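[arnero-build] Re: finger return force with the sleeve on
From: Keegan Quinlan
May, 9:40 pm
6 replies | Share

On the Arnero list, Trevaskis wrote:

> I've got the tendon routing finished on my hand and the fingers close
> fine on the bench. With the fabric cover fitted, the two middle
> fingers stop short of full extension when I release tension. Without
> the cover they open all the way. Springs are the stock ones from the
> Fonine kit. Before I order stiffer ones, has anyone measured how much
> the cover costs in return force? Also, does your wrist camera still
> see the fingertips with the cover on? Mine sees mostly cloth.

I had the same fault and would hold off on the springs. Stiffer returns load the tendons on every close, and the stock servo horns are already the weak part of that kit.

I hung a small luggage scale off each fingertip and read the pull at which the finger left its open stop. Bare hand, middle fingers: 400 grams. With the sleeve pulled down over the knuckles in the way the Pulcombe drawing shows: 327 grams. The outer fingers lost much less. The fabric bunches between the two middle knuckles when the hand closes and doesn't slide back out, so the finger is pushing against a fold of cloth on the way home.

What worked on my build:

1. Cut the sleeve hem back so it ends above the middle joint on all four fingers. The metal segment should be fully clear when the hand is open.

2. Put a dart in the back of the sleeve, over the gap between the second and third fingers. A single row of stitching is enough. Glue goes stiff and makes it worse.

3. Anchor the hem at the wrist end only. I had tacked mine at the knuckles as well, and taking those tacks out recovered most of the loss by itself.

After those changes the scale reads close enough to the bare figure that I stopped chasing it. I then ran 613 open/close cycles unattended with the arm powered from the bench supply, logging the servo current. There was one missed extension, at cycle 874 of the longer run I did afterward, and that was a tendon clamp backing out. Use threadlocker on the clamp screws.

On the camera: mine sits low on the wrist bracket and looks along the fingers toward whatever is under the hand. The cover still takes up a large part of the view. I mask that region in software, which is simpler than moving the bracket, and the tips remain visible in the part I care about. If you see mostly cloth, check for slack on the camera side of the sleeve before you touch the mount. Exposure needs attention too. Black cloth pulls the auto setting up and the bright metal washes out, so I lock it manually with the hand over the floor.

View from the wrist with the hand pointed down at the carpet:

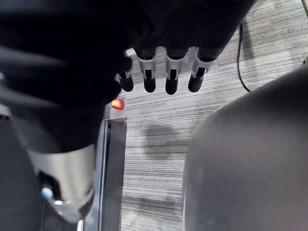
Wrist camera, black cover fitted, four fingers pointing down.

The slots in the middle segments are useful as reference marks. I use them to line up the mask after the camera has been off the bracket. The edge of the cloth is no good for this because it moves.

Two things I haven't solved. The leftmost finger is partly behind the fabric from this angle, so I don't trust anything the tracker reports for it. And I have not tried the heavier knit that Pulcombe lists as an alternate. If you have some, I'd like to see scale readings for it, taken at the fingertip so we can compare.

What hem length are you running now, and is it tacked at the knuckles?

Keegan

Reply to list | 2 comments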